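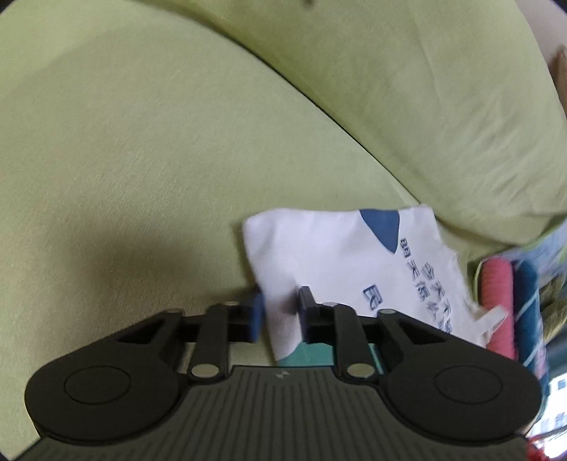 By Melina Raptis

The first report from Hekgate was two lines long. A gripper had failed to let go of a towel, the arm above it had carried on to its next position, and the rail the towel was hanging from had come off the wall. It was filed in December under "minor damage", and the team at Botha went back to work.

Botha builds machines that fold and roll household cloth. Its customers are mostly care homes and small hotels, places where someone spends a good part of the morning on towels and flannels. Hekgate was the trial site, a care home laundry with one folding station against the back wall. The station had done well there. Staff liked it, and the manager had asked for a second.

The second report came three weeks later, and this time there was a person in it. A laundry assistant had reached in to free a hand towel that was stuck between the fingertips. The gripper opened, as it should when the stop button is pressed, then closed again. She was left with a bruised thumb and went back to her shift after a cup of tea. She also wrote down exactly what had happened and in what order, and the engineers I spoke to all said that her note was what got the fault found.

Rolling cloth is harder on a gripper than folding it. To fold a towel you need to hold two corners and move them. To roll one you have to pinch an edge, turn it over, let go, and pinch again a little further along, and the cloth gets thicker with every turn. The fingers never close to the same width twice. Printed towels can be stiffer where the ink is, hems are thicker than the middle, and a hanging loop or a label can slip in between the pads and stay there.

The software dealt with this by watching how hard the motor was working. When the effort went up, the fingers were touching something. When it went up further, they had a firm hold. When it dropped, they had let go. The trouble was in the last of these. If a loop of thread had caught on a pin, the fingers could open partway and the effort would drop, so the software marked the cloth as released. The arm moved off. The towel went with it.

The closing-again fault was a different matter, and a worse one. Pressing stop opened the fingers and paused the program, but it did not clear the last command. If the button was twisted back out within 8 seconds, the gripper finished what it had been told to do before the stop, and it had been told to close. In the workshop this had never come up, for the simple reason that the engineers always restarted from the screen. At Hekgate the screen was on the other side of the dryer. Staff did the quick thing and twisted the button.

Botha pulled the station out and moved the work to a rented floor in Hamismont. The team wrote out a list of 117 cloths, from face flannels to bath sheets, and went through them by hand before they let an arm near any of them. They wanted to know how people get a roll started, where the fingertips go, and at what point the far end begins to drift.
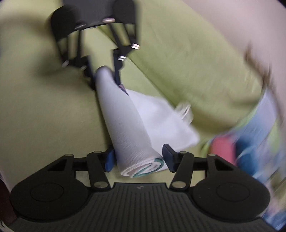 Siyabonga Mokgethi takes a harder view of it. The thumb should never have been able to get in there, Mokgethi told me, and a better release check is no use to anyone whose hand is already between the pads. A guard would have slowed the station down and made it awkward to load, and in Mokgethi's opinion that is a price the makers should have paid at the start.

There is a guard now. It is a clear hinged panel, made by Cavwood, and the arm will not move unless it is shut. Loading a towel takes longer than it did. The stop button has been changed too. Twisting it out does nothing by itself, and the gripper stays open until someone presses a separate green button on the same post. The last command is wiped as soon as stop is pressed.

The release check has been rewritten so that it no longer trusts the motor alone. After opening, the fingers back away by 21 millimetres at low speed, and if there is any pull on them the arm halts and sounds a buzzer. In the latest run of 220 rolls the buzzer went off several times, mostly over loops and loose threads. One was a false alarm caused by a heavy bath mat that should not have been in the pile.

The Hekgate laundry has its rail back up and is rolling towels by hand for the time being. The manager has asked for the station to be returned once the staff have been shown the new buttons. The assistant with the bruised thumb has asked for the screen to be put on the same side as the machine, and Botha has agreed to move it.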